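Chapter 4
Fabric at Home: Hanging, Folding and Storing

In the first three chapters we studied the fiber and the weave. Now we take the finished cloth into the home. A fabric which looks well on the roll in the shop can behave very differently when it hangs, and the student must learn to see this before the scissors are used.

The word "drape" means the way a cloth falls under its own weight. A soft cloth makes round folds. A stiff cloth makes few folds, and they are wide and sharp. Color also changes with the fold: a dark green, for example, looks deeper inside the fold and lighter on the ridge.

For the exercises of this chapter you will need 2 pieces of cloth of the same size, one light and one heavy. The students of the Zullach evening course used cotton from the Clonby market, but any plain cloth is suitable. Wash and iron both pieces before you begin. Table 4.1 on page 23 gives the weights of common household fabrics.

Words to learn: drape, pleat, hem, selvage, grain.

Before you read section 4.1, look at the cloth below and then try the warm-up question.
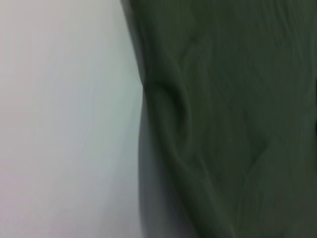
Why should a curtain fabric be washed before it is cut?
Many fabrics become shorter in the first wash. If the cloth is washed first, the finished curtain will keep its length.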